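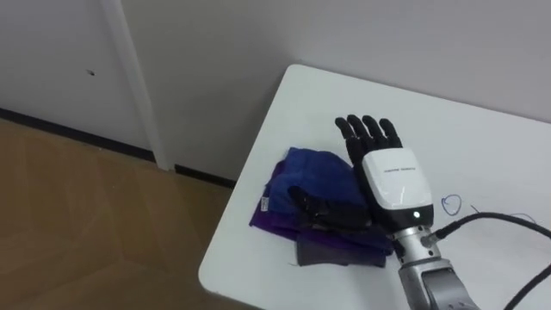 What Changes When the Folding Is Shared

01/05/2026
By Amândio Matos

For my project I chose to look at the folding work at Clundivo, a small laundry service that has been trying out a humanoid robot at one of its tables. I wanted to know what happens to the people who have always done this work by hand, and I'm very grateful to everyone who let me stand around asking questions (there were a lot of them!).

Folding sounds like the easy end of laundry. The workers told me otherwise. A soft, rumpled cloth never lies the same way twice, and a person feels for the edge without thinking about it, while a robot hand has to be taught where to press and when to let go. So the plan at Clundivo gives the robot small, plain pieces first, and keeps shirts and anything delicate with the staff.

The site handles roughly 4,000 pieces a month, and the manager hopes to pass 1,000 of them to the robot in time. That leaves 3,000 for people — still plenty of work, but a different kind of day, with more checking and sorting and less standing in one spot.

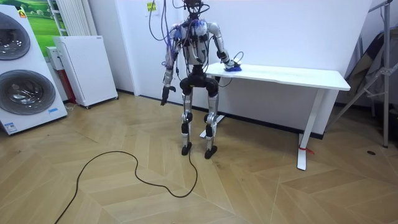
Wycliffe Ondieki told me that his shoulders would be glad of the help, but that he worries about the talk at the table, which is how new people learn the job. He would like the staff to decide which pieces go to the robot.

I came to agree with him. My main suggestion is a short weekly meeting, 20 minutes or so, where the folders can say what is working and change the split themselves.

Recent reports
Night Shifts at the Stillitz Bakery
Rotich: Learning to Work Beside a Sorting Line
Who Trains the Trainers at Brilport?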